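Large Format, Short Runs

Keletti has added a second flatbed printer to its sign and display plant, a step the company says will serve retailers that order in small quantities. The new line opened in March and handles rigid board, fabric and film.

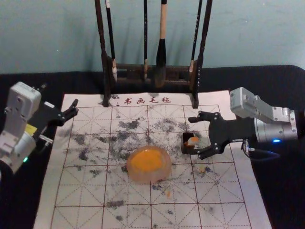 Shorter orders, closer dates

Under the previous schedule, the minimum order for printed banners was 100 pieces. It is now three.

"Stores change their windows more often than they once did," said Maritza Salazar, director of production.
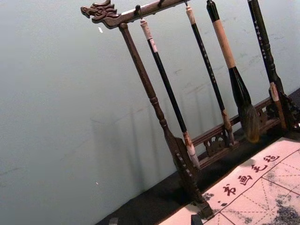
Restrepo, a shoe retailer, placed the first order in the new program – 2,000 shelf strips, delivered in two shipments to its regional warehouses.

Finishing remains in the hands of Jarosław Sadowski and his staff, who trim and hem each banner on site.

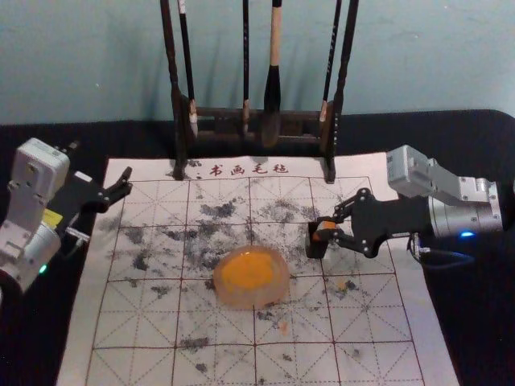

A fabric welding station is planned for August.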